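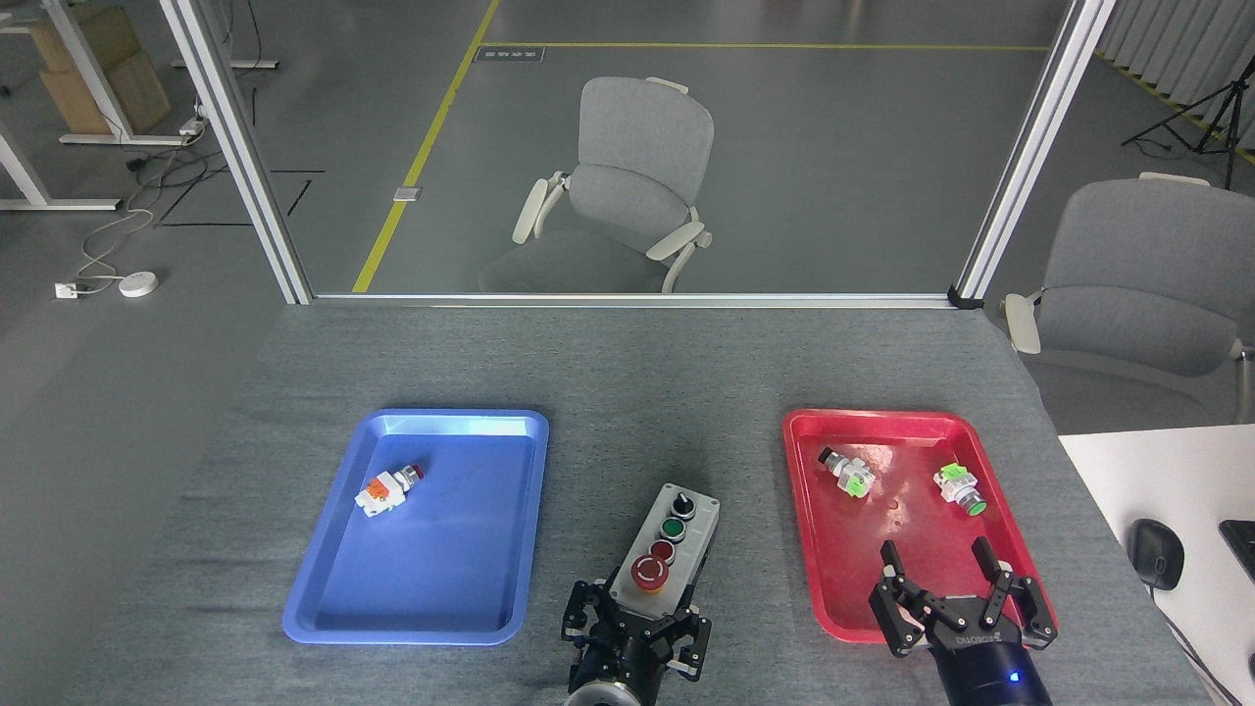
Pratadier Opens Its Push-Button Bench to Walk-In Repairs This September

ALTON - Hi, Rhonda Caron here, shop manager at Pratadier, and I get to write this one myself because our usual press person is on leave and I begged. We've got news! Starting in September, anyone with a tired old control box can bring it to our Alton shop and have the buttons sorted out at the front bench. You don't need an account or a purchase order, and you don't need to know the part number either.

If you've ever run a saw, a conveyor, a car wash or a pottery mixer, you know the kind of box I mean. Ours on the bench is light gray, with a black selector knob up top, a green push button, a red push button, and then the big red emergency stop on its yellow collar at the bottom end. People slap those things for years and never think about them until one gets sticky (or somebody's nephew paints over it, which we have seen more than once).

The way we lay out the work is pretty simple, and I'm a little proud of it. We use two plastic trays, a blue one and a red one, with the box standing between them. Parts go in the trays so they don't roll off, and the tabletop is carpeted, so a dropped button head lands soft. I fought for that carpet. Ľudovít Bednárik, who runs the bench, wanted bare metal because it wipes clean, and he still brings it up at lunch.

Most of the small parts are push-button components with a white body and a colored contact block on the side. You'll see bright green blocks and orange ones. The caps come in different colors too - there's a green one and a dark red one out on the trays, plus a silver metal head that I think is the best looking of the bunch. Please don't go by the color of the block when you order at home! Suppliers don't all use colors the same way, and we would much rather look at the old part with you than mail you the wrong one.

"Bring the whole box if you can carry it," Ľudovít told me when I asked him for a quote. "Half the time people bring me the button and the trouble is in the wire." He wanted me to add that the box has to be unplugged and disconnected by somebody qualified before it comes through our door. So, consider it added, in his voice, which is louder than mine.

A quick word on stock. We keep 1638 button parts on the shelves in Alton, including heads, caps, blocks and collars, and the walk-in bench can take up to 12 boxes a day. Simple swaps get done while you wait. Anything with an emergency stop stays with us for 2 days, since Ľudovít tests those himself and won't be hurried. We'll call you when it's ready, and if you don't pick up we'll call again.

The bench opens at eight in the morning and there's coffee. Parking is behind the building, by the Polák loading door, but please leave the door itself clear for their trucks.

Existing customers with service plans don't have to do anything. Your pickups stay the same and so do your prices.

About Pratadier
Pratadier repairs and supplies control boxes, switches and push buttons for small workshops and farms. The company has 8 employees and is based in Alton.

Press contact
Rhonda Caron, shop manager, Pratadier, Alton. Ask for me at the front counter or leave a message with whoever answers.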